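# handover-rules

I'm Sidra Ansari and I look after this repo, which holds the house rules we follow when we record two-arm sorting episodes, plus the little checker script that goes with them. If you came for the episodes themselves, they live on the Morris share and you'll need to ask Liviu Preda for a login (he's quick, but try him before lunch).

## Why we wrote rules at all

Our first batch was 300 episodes and we threw away 74 of them. That hurt! Most of the arms did what they were told, but everybody had a different idea of what "sorted" meant, or when a handover started, and the labels were a mess. So one Wednesday we sat down with a big pot of coffee and wrote everything out, and then argued about it for the rest of October.

## The rules

- Trays stay in the same left-to-right order for a whole session. Blue, then yellow, then the bigger yellow one. If you bump one, stop and put it back before the next episode.
- A handover starts when both grippers are touching the item and ends when only one is. Please don't label it from the moment the arm starts moving, I know it's tempting.
- The receiving gripper opens wide before it gets anywhere near the item.
- Carry things well clear of the trays, and clear of whatever is already standing in them. Tubes are tall. People forget.
- Cables need a loose loop at the wrist. Tight cables get snagged and then I get a phone call.
- If an item tips over in a tray, keep the episode and tag it `tipped`. Don't reach in and fix it while the arms are live, ever.

Toiletries on the table, blue and yellow trays:

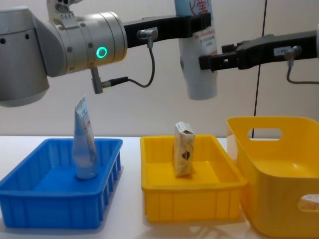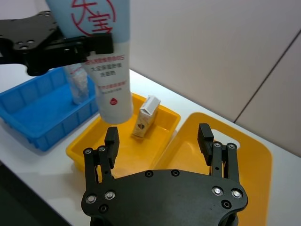
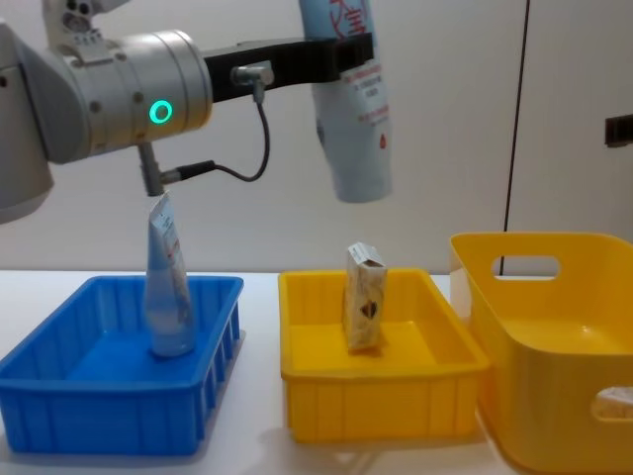
## Labels

Each episode gets one JSON file with the item, the start tray, the end tray and the handover times. Use plain names for items: `bottle`, `tube`, `carton`. We tried using the product names off the packaging for a while and ended up with three spellings of everything, so no more of that. If there are two tubes in play, call them `tube_a` and `tube_b` in the order they get picked up.

Times are in milliseconds from the start of the episode. Irina Bucur's old files used seconds and the checker will still read them, but it grumbles.

## Running the checker

`python check.py path/to/session`

It looks for missing files, handovers that end before they start (yes, we've had those), and any handover shorter than 700 ms. The short ones aren't always wrong. Have a look at the video, and if it's fine, add `"reviewed": true` and move on.

## Safety bits

Read the full sheet in `docs/` before your first session. The short version is that one person has a hand on the stop button and does nothing else, so no typing up labels while you're on the button. Swap over every 4 episodes. It feels like a lot of swapping, and I complained too, but I drift off way more than I thought I did.

## Things still up in the air

Aurelia Roman wants a separate tag for handovers where the item turns in the grip. I like it, but I haven't worked out how much of a turn should count. Opinions welcome in the issues.

We also don't have a good rule for items that end up leaning on the side of a tray. Right now I mark those as placed. Liviu doesn't. Until we settle it, write `leaning` in the notes field so we can find them later.

## Changing a rule

Open a pull request with the old wording and the new wording side by side, and say which episodes made you want the change. Don't edit old labels to match a new rule, just bump the version number in `rules.md`.

Related repos

- arkora-label-tools
- funell-stop-button-notes
- groker-session-viewer
- tray-layout-templates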